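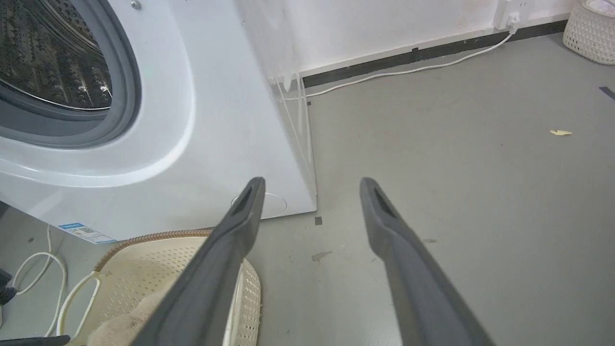
Okay, week 5 of Household Textiles, and we're finally getting to loading and unloading. I know, you've all done laundry before, but stay with me! Most of what goes wrong in the Wilbridge laundry room goes wrong between the basket and the drum. I like a basket with holes in the sides, like the cream one by the washer, so a damp towel can get a little air if you forget about it (and you will).

Before you load, run your hand around the inside of the rubber gasket. Coins, hairpins, one sock from last December. Then shake each towel out. A balled-up towel spins badly and thumps. 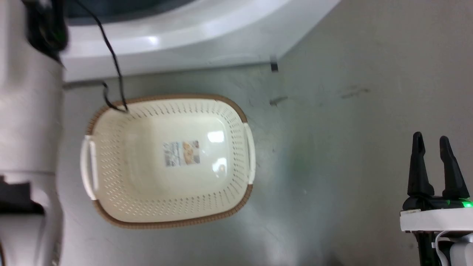
Baskets get dirty too! Wipe yours out every couple of weeks, bottom first, then the rim and handles where the lint hides. Warm water and dish soap are plenty.

When the cycle ends, set the basket right up against the machine and pull things out low. Less dripping, less floor sock.

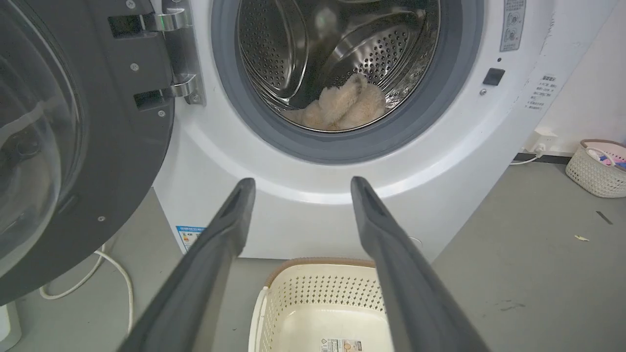
For next time: read page 237 in the Jodari reader, the part on towel loops and fabric softener, and weigh one towel dry and again after the spin. Mine was 654 grams dry. Bring both numbers, please.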